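Ginen amplía el conjunto de demostraciones de Brokitz con tareas a dos manos

La empresa Ginen ha incorporado 3.124 episodios de manipulación a Brokitz, el conjunto de datos con el que entrena su política de control para robots de dos brazos. El material se ha grabado en la nave de Vurham y corresponde en su mayor parte a tareas de mesa: coger una pieza, trasladarla a un recipiente y soltarla sin desplazar el resto.

Cada episodio registra las posiciones articulares de ambos brazos, la apertura de los dedos y el vídeo sincronizado de las cámaras de cabeza y de muñeca. La instrucción en lenguaje natural se guarda aparte y se asocia al episodio en la fase de etiquetado. Los intentos fallidos se conservan con una marca propia – en la versión anterior se descartaban – y pueden incluirse o excluirse al preparar el entrenamiento.
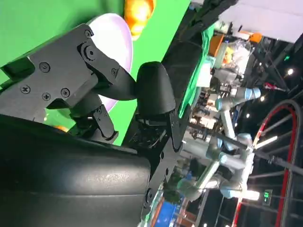 Desde Intarasuk advierten de que el volumen dice poco si no se publica el reparto por tarea: en su opinión, un conjunto con muchas repeticiones de la misma colocación mejora la cifra de acierto en esa mesa y apenas se nota en otra. Piden además que los fallos se clasifiquen por causa, con una categoría separada para los agarres que se pierden durante el traslado.

Ginen indica que la documentación de la nueva versión recogerá ese desglose. El protocolo define 49 variantes de tarea, que combinan la posición inicial de los objetos, la mano asignada y el orden de los movimientos. Las series de fruta y plato pertenecen al bloque básico, con objetos de contorno irregular que obligan a corregir la orientación de los dedos antes del cierre.

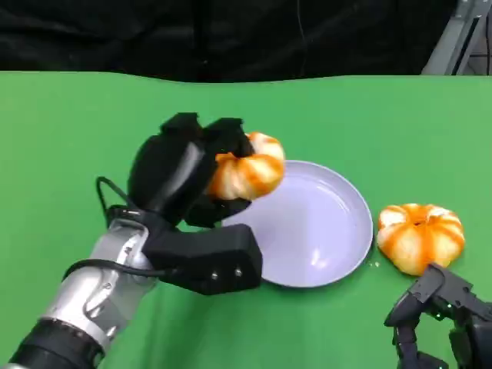 La mano izquierda sostiene una pieza naranja y blanca sobre el borde del plato.

El criterio de éxito es geométrico: la pieza debe quedar apoyada dentro del recipiente y la mano debe retirarse sin volver a tocarla. Si el operador interrumpe el movimiento, el episodio se cierra y se anota el instante de la interrupción. Una segunda persona revisa después el vídeo de cabeza y confirma o corrige la etiqueta. Cuando el contacto no se aprecia desde arriba, la revisión recurre a la vista de muñeca.

Para las tareas con dos objetos, la asignación de manos se fija antes de empezar y no se modifica durante el episodio. El operador controla los dos brazos a la vez, aunque solo uno intervenga en el agarre; la trayectoria del otro también se almacena.
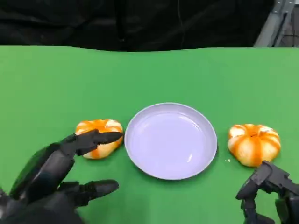 Plato vacío entre las dos piezas, con las manos del robot a ambos lados.

La evaluación se hará con 500 episodios reservados que no entran en el entrenamiento. Ginen medirá por separado el agarre, el traslado y la colocación, y repetirá la prueba con otra disposición de la mesa. Los resultados se esperan para abril, junto con las herramientas de conversión de formato – la versión actual solo admite el esquema interno de Brokitz.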